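Arero Teach Kit
Product page / Teaching by demonstration / Tabletop arms

Arero Teach Kit is a set of hardware and software for showing a task to a robot arm. The operator moves a small hand controller, the arm follows, and the software keeps a recording of the whole movement. When you have enough recordings, you can export them for training. No programming of waypoints is required.

The kit was developed by Hetutham together with the teaching laboratory in Vundgate. It is used there by students who never touched a robot before September.

Practice in simulation first

Every kit comes with Deng, our simulated work cell. The hand controller is the same one you will use with the real arm, and the buttons have the same meaning. We recommend that a new operator makes 10 recordings in Deng before going to the hardware.
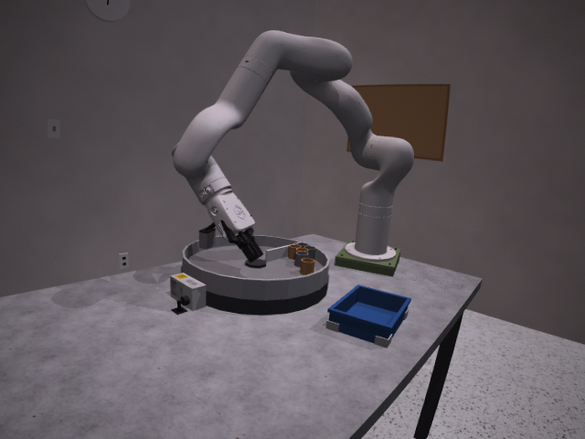 Sorting is the task we give to beginners. It is made of short movements, and the operator learns quickly how fast the arm should come down. In the Deng cell the gripper has to reach a small dark disc on the floor of a round tray, with cups standing close to the rim, so the approach must come from above and the wrist must be kept away from the cups. The blue bin next to the tray can be used as the place for dropping. You can also start with the cups only and add the small parts later.

If a demonstration goes wrong, press the side button and the cell returns to the start position. The bad recording is marked, but it is not deleted. Some users want to keep the failures for their training, and you can choose this at export.

Two views for the operator

Deng gives one view of the table and one view from the wrist. Both are recorded with the same clock. The operator can see them side by side or change between them with the thumb switch.
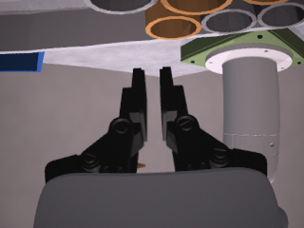 The wrist view is most useful in the last part of the approach, when the fingers should be on both sides of the part and you must decide when to close. In the table view it is difficult to judge this distance. Our advice is to use the table view for the long movement and the wrist view for the grasp.

"In the beginning I looked only at the table view, and I closed the gripper too early almost every time," says Wenjie Jiang, who prepares the exercises in Vundgate.

What is in the box

Hand controller with 6 axes and trigger
Foot pedal for pause and continue
USB cable and table clamp
License for Arero Recorder and Deng (one computer)
Printed quick guide

Technical data

Controller weight: 400 g
Memory needed for installation: some 940 MB
Export: joint positions, gripper state, both camera views

The arm is not included. Please write to us with the model of your arm before you order, and we will check if a driver is available. Additional licenses for classrooms can be ordered separately.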